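September, 10:30 am – drama buzz tracker, week 3

Pulled the weekly mentions for the dramas on our list. Finthorpe is still first, Skarex moved up to second, Fingate dropped out of the top group. Joly hasn't aired yet but its teaser brought in 2,000 posts overnight, so I added it to the upcoming tab.

Comments on Skarex are mostly kind to the lead actress and less kind to the pacing. Hand-tagged a batch and the script agreed on 76 percent. It keeps reading "I'm dead" as negative. Added that to the slang file and reran – better, though sarcasm still gets through.

Fingate had duplicates again. Fan accounts repost the same clip with the same caption and each one was going in as a new post. Filter now drops exact matches within 2 hours. Old numbers on the shared sheet are not corrected yet, don't quote them.
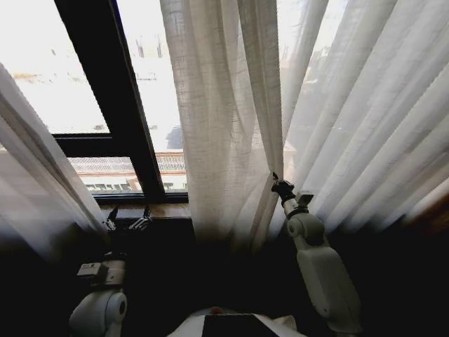

Do teaser posts count toward a drama's first-week score? Only the ones made after episode 1 starts airing; earlier posts stay in the upcoming tab.

Left to do: rerun week 2 with the new filter, check the Joly cast name spellings.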